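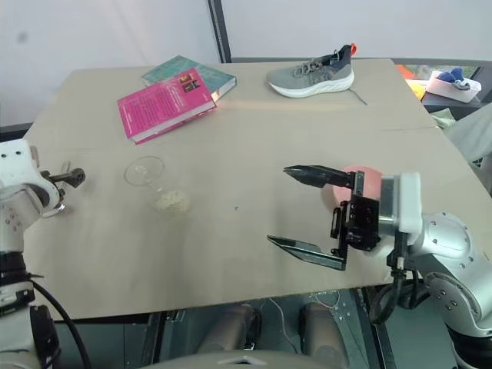
The depth filter was the whole morning. I had the cluster threshold at 210 points, a number I picked in May when everything on the table was opaque, and it has been quietly deleting objects from the planning scene ever since. The two books come through as one lump, pink over teal, with a clean top plane and a messy step where the lower one sticks out. The sneaker comes through well, apart from the lace that trails down onto the table, and the table filter eats the lace. The glass is another matter. I get a broken arc where the rim is, nothing at all for the wall, and then a small patch of solid returns from the beige crumbs in the lower part of the bowl. The patch is below threshold. So as far as the planner knew, the right gripper could swing its fingers straight through that space to get at the shoe.

Lowering the threshold brings the crumbs back and also brings in a good deal of junk along the seam in the tabletop, where the plane fit leaves a ridge of points a couple of millimeters high. I tried three values and disliked all of them. The threshold is the wrong knob. Left it where it was and wrote a second path: take the color mask, cast rays through it, and where the mask has an object and the depth image has either nothing or the table behind it, mark the region as "present, shape unknown." Then put an upright cylinder there, using the width of the mask for the radius and the table plane for the floor. Crude. The cylinder is too fat for the stem of a goblet by a wide margin, but fat is the safe direction for a collision object. For a grasp it's useless, and I've put a flag on it so that the grasp sampler won't try to use it.

The flag cost me an hour by itself. The scene message has no field for it, and adding one means regenerating everything on both sides of Trovotbridge. I did it the bad way first and packed it into the object name as a suffix. Then I thought about reading that code in a year and did it the proper way. Trovotbridge rebuilt without complaint on the robot side and failed on the desktop side on a stale header, which I had to delete by hand. The clean target doesn't clean it. Filed that.

Before lunch, timing. The color and depth images are being paired by nearest stamp, and I'd assumed the pairing error was small. Logged it properly and the typical offset is 26 milliseconds. With the head still, that doesn't matter. With the head moving it smears the mask off the depth edge, and my new ray test sees "mask but no depth" along one side of every object. The sneaker grew a phantom cylinder at the heel for that reason. I could fix the pairing or I could refuse to run the test while the head is moving. Did the second, because it is four lines. The first is still owed. The offset is stable enough that I suspect a buffer in the camera driver and nothing more exotic.

Bhavana Reddy looked at the cylinder code after lunch. Her objection was that I throw away the one good measurement I have, meaning the arc of the rim. If the ellipse fit on the color image is decent, it gives the height of the opening directly, and with the plane known it gives the radius too. She is right. I had avoided it because ellipse fits on thin edges are jumpy, and this rim is very thin against the tan board. We agreed to fit it, then accept the result only if the depth points on the arc agree with it. Otherwise fall back to the fat cylinder. She wrote the fit. I wrote the acceptance test and the fallback, and argued for a while about what to return when the arc has too few points to agree or disagree. We return the cylinder. A third state would have to be handled by every caller, and I know the callers.

Ran it against the recordings from Bridley. On the opaque sets, no change, as it should be. On the sets with glassware the fit is accepted in fewer than half the frames, and in the accepted ones the radius is steady. The height wanders. I think the height error is the plane again: the table fit is done once at startup, on the full tabletop, and the right-hand part past the seam may sit slightly differently from the left. Fitting two planes would tell me. Haven't done it. It would also mean that every piece of code that asks for "the table" has to say which one.

Planner next. With the cylinder in the scene, the path for the right arm to the sneaker got longer and uglier, as expected. The straight approach passes near the glass with the fingers spread, and the spread fingers are wide. Wollanbridge (the planner config, I should stop naming configs after towns) was set to time out at 600 milliseconds, and it started to hit that limit on poses it used to solve with room to spare. Two causes. First, the approach was requested with the gripper already open, so the swept shape is as wide as it can be for the whole motion. Second, the sampler was spending its tries on elbow positions that the cable keep-out rules out anyway. I had put the keep-out box in as a collision body, so the sampler had to discover it every time. Moved it into the joint limits as an elbow bound. Tries per solved path dropped to up to 495 in the bad cases, from "all of them," and the typical case is nowhere near that.

The first cause needs a sequencing change: close the fingers for transit, open them at the pre-grasp pose. The Bodnár gripper driver blocks while it moves, which is the reason the old code opened early. Wrote a wrapper that sends the command and returns, then polls. The driver's "motion done" bit goes true once before the motion starts, if you poll fast enough. I've decided to treat the first true as noise unless the commanded and measured widths agree. I don't like that, but the manual says nothing on the subject and the Bodnár source is closed.

Left arm parked for all of this. It still appears in the right arm's planning scene as a static body, which is correct, but the state came from the last joint message before parking and not from a live one. If it were moved by hand the right arm would not know. Changed it to subscribe and to stop the plan when the message is stale. The stale check fired immediately, on a clock difference between the two arm controllers. Set the sync up again. The check is now quiet. I would like to know when the sync broke, and the logs from before this week were rotated out, so I won't.

Notes on segmentation while I remember them. The network calls the two books one object in most frames. Where the pink cover overhangs, it sometimes splits off the teal edge as a second object and then merges it back, so the scene gets an object that blinks. The tracker should hold it. The tracker does hold it, but the scene publisher doesn't ask the tracker, it asks the raw detections. That is my code from May. Fixed the publisher. Books are now one object, steadily, which is wrong in a stable way, and the planner can live with it. Splitting a stack is a grasping question and belongs with whoever picks from the stack. Small text on the cover also produces a lot of spurious edge features, which only matters for the rim fit if the search window is allowed to wander up there. Clamped the window.

Also shortened the far crop. The tray and the blue item behind the table corner were getting into the detections, labeled differently from run to run, and anything beyond the table edge has no plane under it, so the cylinder fallback would stretch it down to the floor.

State of the branch at the end of September 12, 2019: unknown-shape objects in, rim fit in behind a switch, default off. Elbow bound in. Gripper wrapper in, with a comment about the bit. Tests pass on the desktop. On the robot I have only run the planning side, with execution disabled, and I want the two-plane question answered first.

Open: pairing offset in the camera driver. Two planes. Ask Bhavana whether her fit can report a residual per point, since I am currently computing it again on my side and getting slightly different numbers. Rename Wollanbridge. The lace still vanishes into the table filter and I have no plan for it.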